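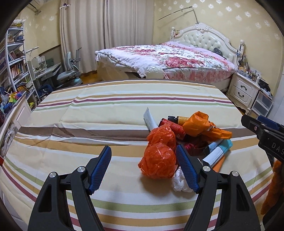

The bed is where everything lands. Ask people how they unpack after a trip, and most will tell you the suitcase went on the floor and the contents went on the covers, where they stayed until someone needed to sleep.

Rattana Suwannarat has spent eleven years helping families clear out bedrooms, and she starts nearly every job the same way. She strips off the duvet, leaves a plain or striped sheet on the mattress and has the owner tip out one bag. Then they sort it before the next bag is opened.

"People want to begin with the closet," she says. "The closet is hard. A shopping bag full of tubes and bottles takes ten minutes."

The usual load is easy to picture: a can, a small bottle, a couple of tubes, something made of fabric rolled up underneath, and plastic bags balled up among all of it. The bags go first. Suwannarat flattens each one, checks the corners for receipts and caps, and folds the good ones into a single bag that hangs behind the door. Orange, red and white ones all go in together. She does not sort bags by color and thinks anyone who does has too much time.

Caps come next. A loose cap is matched to its bottle or thrown out the same day. Tubes are checked for a date on the crimped end – if it can't be read, she asks when it was last used and goes by the answer.

Baldur Toft and Joni Niskanen tried the method in July, after moving into a two-bedroom apartment with no linen cupboard. Toft kept a list, and it came to 1,274 items by the time the second bedroom was finished. They gave away 138 of them. Niskanen says the worst pile was toiletries, most of it bought twice.

"We had 4 tubes of the same hand cream, all open," he says.

The furniture can help or get in the way. A tall headboard gives you something to lean bags against, but deep tufting collects dust and small items slip down behind it. A padded footboard is a fine place to hang clothes while you decide about them. Posts at the corners will hold a tote by its handles. Move anything long and thin, such as a pole, before you start shaking out sheets.

Suwannarat sets one limit. Whatever is on the bed at eight in the evening goes into a box with the date on it, and the box goes in the hall. The duvet goes back on, and sorting picks up from the box in the morning.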